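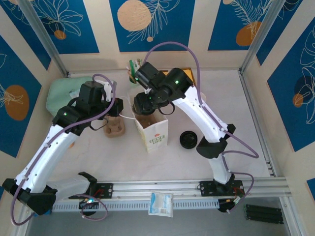
Janaína Pacheco

About Prerley School of Bookkeeping and Office Practice

Prerley is an independent school for adults who wish to work in bookkeeping, payroll and general office administration. The school teaches in small groups, during the day and in the evening, and admits students at any stage of working life. No earlier study of accounting is required.

The school began in two rented rooms above a stationery shop on Brudine Street, where evening classes in double-entry bookkeeping were offered to the owners of nearby stores. Many of those first students kept their own accounts and wanted to do so with greater confidence. Requests for daytime classes followed, and the school moved to its present address in the Farahani Building, where it has remained.

Our Courses

The Certificate in Bookkeeping is the main course of study. It covers ledgers, bank reconciliation, sales tax records, payroll and the preparation of year-end papers for an accountant. Students complete 29 units, each of which closes with a written assignment marked by the instructor who taught it. Work may be handed in again after correction.

Shorter courses are offered in business writing, records management and spreadsheet use. The course in records management was written for the staff of medical and dental offices but is open to all. Employers may also arrange for a course to be taught at their own place of business.

Teaching

Instructors at Prerley have worked in the field they teach, and several continue to do so. Classes follow a set text, and students are expected to read the assigned pages before each meeting. Practice sets are based on the books of a small wholesale firm and are revised when tax forms change. Instructors hold office hours on Monday evening for students who have missed a class or who want help with an assignment.

The Zonivska Reading Room

The reading room holds 4000 volumes on accounting, commercial law and business history, together with a collection of older ledgers and account books given to the school by local families. Current students may borrow from the general shelves. The ledgers may be read in the room by appointment.

Admission and Fees

New classes open in February. Applicants meet with a member of the teaching staff before enrolling so that a suitable starting level can be agreed upon. The fee for each short course is $149, including printed materials. Fees for the certificate may be paid by the unit, and a student who must pause may return to the same point in the course.

Inquiries should be addressed to the school office.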